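# Clearing off a white shelf-and-dresser unit

I put this job off all summer, and then it took me one morning and a pot of coffee.

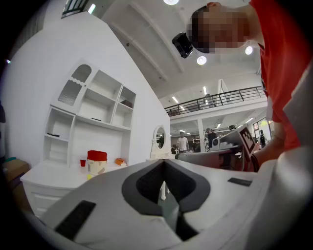
*The white shelves, with the dresser top still to do.*

I love open cubbies, but they do collect things! A small box gets parked up top, something flat and black lands on a low shelf, and before you know it the dresser has its own little crowd too. So this is how I go about it now.

1. **Start at the top.** Dust falls, and I've wiped a bottom shelf twice often enough to learn. Take everything out of one cubby, wipe it, then move on to the next (don't empty the whole thing at once, you'll want to quit by lunch).
2. **Sort as you go.** I use two bags, one for stuff that belongs in another room and one for stuff I'm done with. My friend Loredana swears by a third bag for "maybe", but mine would just sit in the hall until September.
3. **Go easy on white paint.** Warm water, one drop of dish soap, a soft cloth you've wrung out hard. Dry it right after. If your unit has a door with ridged glass, an old toothbrush run along the ridges works great, and it gets into fancy trim as well.
4. **Do the dresser top last.** Clear it all the way, even the tiny things, and only put back what you reach for every day.

Leave a cubby or two empty if you can stand it. I managed one, and I already have my eye on it for the good candles.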